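Shop > Table Linens > Napkins > The Pilter Napkin

Home Shop Linens Tableware Care Guides Our Story Contact Cart

The Pilter Napkin
Printed cotton dinner napkin, sold singly or by the set

Hi, Chelsea here! I run Sallix with a lot of help from my mother-in-law's old sewing machine, and this is the page I get the most email about, so it has grown and grown. If you just want the short version: it's a big, soft, washable cotton napkin with a print on one side, it gets better with age, and you can order it with the button at the top of the shop. If you want the long version, pull up a chair.

I started making these because I couldn't find a napkin I liked. I know how that sounds. But go shopping for cloth napkins and you'll see what I mean. Half of them are so stiff they slide right off your lap, and the other half are so thin that you may as well wipe your mouth on a bandana. The fancy ones in the department store had a finish on them that made water bead up, on a napkin! The one job it has!

So I bought some plain cotton from a mill-end store outside Mallville and cut up a few squares on my kitchen floor. The first ones were terrible. I cut them too small, I didn't wash the cloth first, and they came out of the dryer looking like potato chips. I still have one. I use it to dust the lamp in the hall.

What we sell now is the version I landed on after a good long stretch of fiddling with it, and I've left it alone ever since except for the hem (more on the hem in a minute, I have feelings about the hem).

The cloth

It's a medium-weight cotton, plain weave, washed before we cut it. Washing first takes most of the shrink out. You'll still lose a little the first time it goes through a hot dryer, so we cut generously and it evens out. It's not linen. I love linen, I have linen curtains, but linen napkins want ironing and I have met very few people who iron napkins on a weeknight.

The print goes on one side only. You'll see it ghost through to the back a bit, and I like that, but I mention it here so that you don't write to me thinking you got a faulty one. Carol Whiteley draws most of our patterns. She does them on tracing paper at her dining table and mails them to me in a tube, and I have never once had to send one back.

The colors are set with heat and they hold up well. I won't tell you they never fade, though. Everything fades. A napkin that lives on a sunny windowsill will go soft and pale on the fold, and some customers write to say they like it that way.
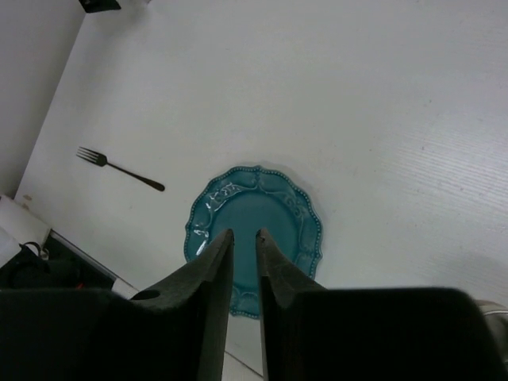
Now, size. People ask me all the time why ours are so big, and the answer is spaghetti. A cocktail napkin is fine for a cheese cube. For dinner I want something that covers my lap with enough left over to tuck in at the collar when there's red sauce involved (no shame, I do it in company). If you want a smaller one for lunches and packed bags, look at the Half Pilter, which is the same cloth cut down, and it's in the related items at the bottom of the page.

The hem

OK. The hem. The first batches had a narrow rolled hem, which looked lovely and came undone in the wash. Not all of them, but enough that I was getting emails with sad photographs. Brenda Bickerstaff had been sewing for us for one season at that point and she told me, very kindly, that I was being vain about it. She was right. We switched to a wider double-fold hem with mitered corners, and I have had hardly a peep since.

A mitered corner is the kind with the diagonal seam, like the corner of a picture frame. It lies flat and there's no lump. It takes longer to sew and it's the main reason these cost what they do. Brenda can do one in the time it takes me to find my glasses.

The thread is cotton too, so it takes up stains and fades along with the cloth. Polyester thread is stronger, but it stays bright while everything around it mellows, and after a year you've got what looks like an outline drawn around your napkin. Not for me.

How to wash them

Machine wash, warm, with whatever you've got. Skip the fabric softener, please. It coats the cotton and then you've got a napkin that pushes the gravy around. If you've been using softener and your napkins have gone slick, wash them hot a couple of times with nothing but a scoop of washing soda and they'll come back to you.

Tumble dry or hang on a line, either is fine. Line-dried ones come in a bit crisp and go soft as soon as you use them. If you dry them in the machine, take them out while they're barely damp and smooth them flat with your hands on the counter. I stack mine and put a heavy cookbook on top and that's all the pressing they ever get.

For stains, here is what works in my house:

Red wine: cold water right away, then dish soap, then the wash. Don't bother with the salt. It makes a mess and I've never seen it do much.

Tomato: rinse from the back of the cloth so that you're pushing the stain out the way it came in. Hang it in the sun afterward. The sun is amazing on tomato.

Butter and salad dressing: dish soap rubbed in dry, before any water goes near it. Leave it while you do the dishes, then wash warm.

Candle wax: let it go hard, flick off what you can with a butter knife, then brown paper and a warm iron. Keep moving to a clean patch of paper or you'll put it right back.

Turmeric: good luck, my friend. I have a set that was white in the background and is now a very cheerful yellow. We call them the curry napkins and they come out on curry night.

Folding (or not)

I used to have a whole section up here on folding, with a fan and a bishop's hat, and I took it down. I don't fold mine for family dinners. I give each one a shake and drop it at the place setting, and I think a printed napkin looks friendlier that way. You see more of the pattern and everybody relaxes a bit. When my aunt comes, I fold them in thirds and feel very grown up. 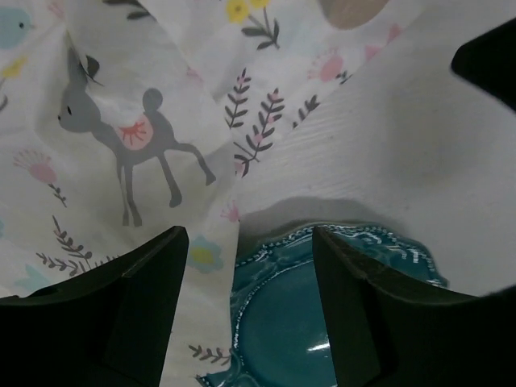 If you'd like yours to stand up in a fancy fold, use a little spray starch and iron it in before you start. This cloth will hold a pleat for an evening. It won't hold one for a week in a drawer, so don't fold them ahead for Thanksgiving and expect them to be perky when the turkey comes out.

Napkin rings! I get asked. Anything with a decent-sized opening will do, since there's a fair amount of cloth to pull through. Lionel Pickering makes some turned ones for us out of cherry offcuts and we sized the hole to fit a Pilter rolled up snug. He makes them when he feels like it, so if they're in the shop, grab them.

What goes with what

I try not to boss people around about matching, but since you've read this far I'll tell you what I do. I pick the napkin first and then put plain dishes with it, or dishes with one strong color. The busier prints can get a bit much with patterned china. If all you own is patterned china (hello, inherited sets), go for one of Carol's small prints, where the pattern reads almost like a texture from across the table.

Mixing napkins is fun too. We sell singles for exactly this reason. One of my favorite orders came from a customer who bought one of every print, so each kid had their own and could keep it for a few meals before it went in the wash. I stole that idea immediately and it has cut my laundry way down.

Ordering and all that

Napkins come singly or in multiples of 2, and you can mix prints in a set. Just write what you want in the notes box at checkout and I'll sort it out. I read every one of those notes myself.

We sew in small runs, so a print can sell out and be gone for a while. We do a run of 500 at a time and when Carol's new patterns come in each April, the oldest print usually takes a rest. If you've broken up a set (one went on a picnic and never came home, I know how it goes), email me before you give up. I keep a few spares of the retired prints in a drawer.

Orders go out within 3 working days. They come wrapped in tissue in a flat mailer that fits through most mail slots. If you're ordering for a wedding or a restaurant, please get in touch early. Henrik Schmieder handles the big orders for us and he is far more organized than I am. The largest we've done was 2,000 for a hotel dining room, and Brenda has asked me to say that she'd like a little more notice next time.

Returns are easy. If they're unwashed, send them back and I'll refund you. If a hem comes undone, ever, send it back and we'll fix it or replace it, even if you've had it for years and it's been used to polish the car.

Seconds

Every run has a few with a wobbly print or a smudge of ink near the edge. I sell those in bundles at a lower price, and they make wonderful everyday napkins, drawer liners and bread cloths. I can't let you pick the prints on these, they come as they come. They go up whenever I've got a pile worth listing, and the best way to catch them is the newsletter, which I send out whenever I remember to.

Questions about anything I've missed, the contact form comes straight to my kitchen table. I usually answer before 9 in the morning, with coffee.

Chelsea Naylor
Sallix

Related items

The Half Pilter (lunch size)
Naylor Table Runner, plain hem
Cherry Napkin Rings by Lionel Pickering
Printed Tea Towel, Carol's small prints
Bread Cloth
Bundle of Seconds
Cotton Mending Thread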